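Banc d'essai de préhenseurs – Foire aux questions
Skikeck, atelier de Bernex
Mise à jour : 16 avr. 2023

Que compare-t-on sur ce banc ?
Des doigts de préhension pour textiles souples, montés sur deux bras identiques qui travaillent face à face. Nous comparons les doigts effilés Drivley aux doigts plats Ong, avec le même contrôleur et les mêmes réglages de départ.

Pourquoi une taie d'oreiller ?
Le tissu se déforme, glisse et cache ses propres bords. Il faut aussi tenir l'ouverture à deux bras pendant que l'oreiller entre, et un défaut de prise se remarque vite. Un motif à grands carreaux est plus facile à suivre pour la vision qu'un tissu uni.

Combien d'essais par jeu de doigts ?
87 essais par jeu, toujours avec la même taie. Un essai est compté comme réussi si les deux coins restent pincés jusqu'à la fin de l'insertion.

Quelles vues sont enregistrées ?
Une vue fixe de l'ensemble du plan de travail et une vue prise au poignet. Les deux sont horodatées par le contrôleur.

Vue au poignet, puis vue fixe : 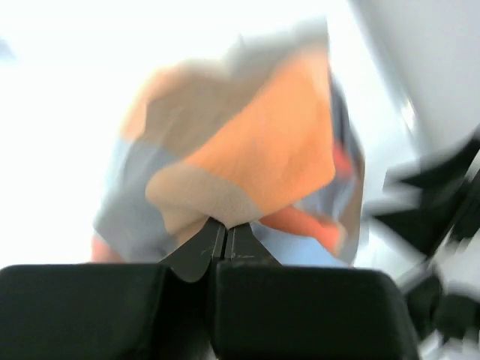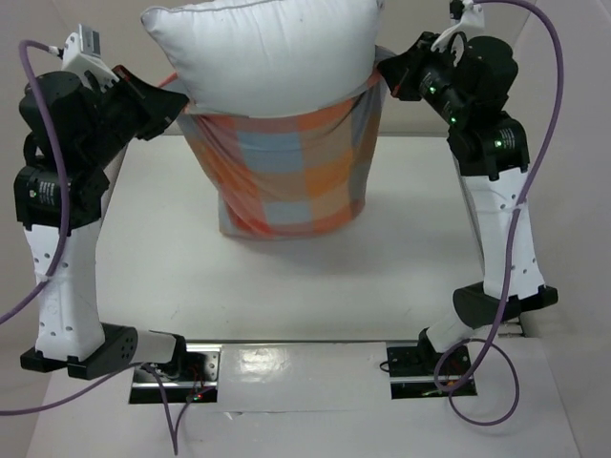

Peut-on se passer de la caméra de poignet ?
Pour saisir un coin dégagé, oui. Pour séparer deux épaisseurs de tissu, non : la vue fixe ne montre pas assez bien les plis proches des doigts. Nous avons essayé en décembre avec la vue fixe seule et le taux de réussite est tombé à 18 %, contre 79 % avec les deux vues.

Ces chiffres valent-ils pour les deux jeux de doigts ?
Non, ils concernent uniquement les doigts Drivley. La série Ong avec la vue fixe seule n'a pas été faite.

Quelle force de serrage utilisez-vous ?
La plus faible qui tienne le coin sans glissement. Elle est réglée avant chaque série et n'est plus modifiée ensuite. Si les doigts marquent le tissu, la série est reprise à zéro.

Comment les doigts vieillissent-ils ?
Le jeu Drivley a dépassé 2 000 fermetures sans remplacement. Les pointes se polissent un peu et accrochent moins les cotons fins. Nous les nettoyons à l'alcool entre deux séries.

Faut-il recalibrer après un changement de doigts ?
Oui, chaque fois. La longueur de l'outil change, et la position du point de pincement dans la vue de poignet aussi. Contrôler également le passage des câbles sur toute la course du bras avant de relancer.

Peut-on envoyer ses propres doigts à tester ?
Oui, s'ils se montent sur notre interface. Joindre un plan coté et la course d'ouverture souhaitée. Les pièces sont rendues avec les relevés bruts et les vidéos des deux caméras.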